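Stop Sanding Everything Smooth
April 22, 2022

I judged the prop table at Viltness last July, and I came home with a complaint I still haven't shaken. Too many of the builds were too clean. I looked at helmets, blasters, lanterns and one very large hammer, and most of them had the same finish: filler, primer, sand, primer, sand, gloss. The work was good. I couldn't have told you which object was meant to be metal and which was meant to be bone.

The hobby taught itself this. When home printers were new, layer lines gave a prop away from across the room, so we all learned to hate them. Forums filled up with sanding schedules. I wrote one of those schedules myself, and it called for going all the way to 1,050 strokes on a chest plate, which I'm now embarrassed by. People printed it out and taped it over their benches. 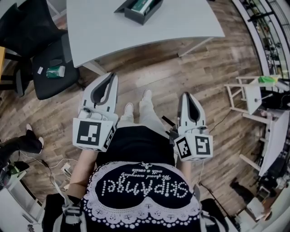 A surface is information. A sword that has been carried for years has a dull grip and a bright edge. A Mughal dagger hilt has carving you can feel with your thumb, and if you fill that carving with three coats of primer you have made a paperweight. The first thing I ask a new builder now is what the thing is made of in the story. Most of them have never thought about it. They can tell me the infill percentage.

I'm not defending lazy work. Seams should still be closed, and a line running down the middle of a visor is a mistake no matter what the visor is supposed to be. But once the seams are gone, the builder should stop and decide. Cast iron wants some grit. Leather wants creases in the right places. Stone can take the layer lines almost as they come, if you stipple over them and keep the paint thin.

Cost comes into it too. My last smooth build, a shoulder set for the Dredatau group, ate 454 grams of filler and primer before any color went on. The rough one I did after it, the Sullow gate key, took a fraction of that and was finished in two weekends. The key gets more questions at shows. People want to pick it up, and when they do they turn it over and look at the back.
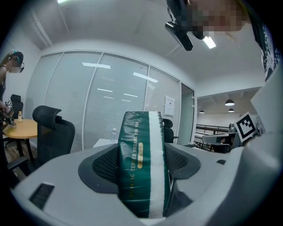

Shiny finishes have their own problem, and it's one sanding makes worse. Gloss shows every dip underneath it. Builders who want a polished look would do well to study cheap glossy things before they spray anything. Take a pack of tissues in dark green plastic: the wrapper is creased, and the light catches hardest along the top edge where it bulges. We read it as thin plastic right away because of those highlights. A flat, even shine tells the eye nothing except that somebody used a clear coat. If your prop is supposed to be lacquered or wrapped or wet, put the uneven spots in on purpose and keep them where hands and folds would make them.

Judges carry part of the blame. The score sheet I was handed had a line for "smoothness of finish" and no line for whether the finish suited the object. I marked it as written. I've asked for the wording to be changed to "finish," with a short note telling judges to consider the material. If that doesn't happen, I'll still judge, and I'll write my reasons in the margin.

For anyone starting a build this spring, my advice is to make a test tile first. Print a few small squares, finish each one differently, and leave them on a windowsill for a day. Look at them in morning light and again under a lamp — convention halls have terrible lighting, so the lamp matters more. Then pick one and put the 200 grit back in the drawer until you know you need it.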